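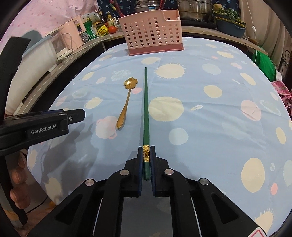

Hand cream, base 7, continued
October, Saturday, started 8:40

Picking up from the last entry. Base 6 split at the wax shoulder on the second heat cycle, so the cetearyl alcohol goes back up to 4.5% and the candelilla comes down to 1.2%. Everything else in the oil phase unchanged: squalane (olive) 6%, shea 5%, sunflower 8%, glyceryl stearate SE 4%, tocopherol 0.3%. Water phase as on the base 6 sheet except glycerin, now 5% instead of 7%. The panel said "tacky" on base 6 often enough that I want glycerin out of the picture before blaming the gum.

Batch size 600 g. Tall beaker, large stator head.

Both phases to 75 C and held 20 min. Oil phase clear at 71. Small amount of haze on the way up that I put down to the shea, which is from the new Hedegaard sack. The certificate with that sack gives a melting range two degrees higher than the last one. Still inside spec. Write the sack number on the sheet from now on, we did not do it for base 5 and it cost us a repeat.

Oil into water, stator at low speed for 2 min, then high for 4. Went white and glossy inside the first minute. Switched to the paddle at 60 C. Gum slurry (xanthan in the glycerin) had been added to the water phase cold, no fish eyes found when scraping the beaker down.

Cooling log:
9:35 68 C
9:50 57 C
10:05 49 C
10:20 42 C
10:35 38 C, preservative in
10:45 35 C, fragrance in

Preservative is the benzyl alcohol / dehydroacetic acid blend at 0.9%. Fragrance is Premar fig leaf at 0.4%. Premar confirmed in writing that this version has no beeswax absolute and no civet-type base of animal origin. The letter is in the supplier folder, second tab. The old version had honey absolute in it and should not be in the cabinet at all. I found one bottle behind the citrus oils and moved it to the reject shelf with red tape.

pH at 25 C, 10% dispersion: 5.9. Target is 5.0 to 5.4 for this preservative. Lactic acid solution added in 0.5 g steps, stirring 5 min between. Final 5.2. Total lactic solution 3.5 g. That is more than base 6 took. Possibly the SE grade, which carries some soap and is a different lot. Check the pH again Monday morning before filling any more jars, base 5 drifted up by 0.3 over its first two days.

Viscosity, spindle 6, 10 rpm, two hours after the end of stirring: 31,000 cP. Base 6 was 26,500 under the same conditions. Expect it to climb overnight with the fatty alcohol.

Centrifuge, 30 min at 3,000 rpm: no separation. Did a second tube with material scraped from the wall, same result.

Skin feel, my own hands, so worth little: less drag than 6, absorbs slower, faint whitening on rub-out that goes after four or five passes. The whitening is new. If it is still there on the panel sheets, try 0.3% dimethicone replacement from Dundlow (the coco-caprylate and undecane blend) before touching the emulsifier. Do not change both at once.

Stability set filled: jars at 4 C, room, 40 C, 45 C, and three for freeze/thaw. Window jar as well, clear glass, south side. Label format is B7 / condition / jar number. Please do not write on the lids. Lids got swapped on base 4 and two readings had to be thrown out.

Nail lacquer remover, side note
The soy ester version took the cream shade off in 54 seconds with a cotton pad, against 35 for the ethyl acetate control. The glitter shade did not come off completely with either. The ester leaves an oily film that needs soap and water, and a second coat of lacquer will not grip unless the nail is washed first. That has to go on the label if we proceed. No further work on this until the cream is signed off.

Deodorant stick
Nothing done today. Sticks from the last pour are still at 40 C. One shows white bloom on the dome, the others are smooth. Magnesium hydroxide seems evenly spread when cut lengthwise. Leave them in.

Pilot run
The Prilville line wants a minimum of 1,000 jars for the pilot, 50 mL size. With 4% loss in the hopper and transfer hose that comes to 52 kg of bulk at a density near 1. Squalane on hand will not cover it after the face oil order is taken out, so a drum has to be requested this week. Shea and sunflower are fine. Candelilla is fine. Jars are booked, lid liners are not.

Their kettle is a side-sweep with a bottom homogenizer and cools much slower than our beaker. Asked for the cooling curve from the lotion they ran last. If it is slower than 0.5 C a minute through the 55 to 45 range, I want a small batch here cooled at the same rate first, as that is where base 3 went grainy. A water bath stepped down by hand will do it.

They also run a lanolin product on that kettle. The cleaning record needs to show a full hot wash plus a rinse sample before our slot, with the swab result attached. A signature alone will not pass for the vegan mark.

Heiðrún Bech to review the ingredient declarations. Open items for her:
- glyceryl stearate SE, palm or rapeseed source for the new lot
- lactic acid, fermentation feedstock, need the word "dairy-free" from the maker and not from the distributor
- tocopherol carrier oil

Micro: challenge test sample pulled, 100 g, sterile cup, in the fridge on the left. Goes out with the courier Monday. Form half filled in, still needs the water activity value and the final pH.

Cleanup: stator head soaked and stripped, the lower seal has a nick and is due for replacement, spare in the drawer under the balance. Balance drifted 0.02 g over the morning. Recalibrated at 11:50 and it held.

14:10, room jar checked again. Surface smooth, no sweating, smell clean. Viscosity not repeated.

Next: base 7 at 24 h, then 7b with the gum cut to 0.2%.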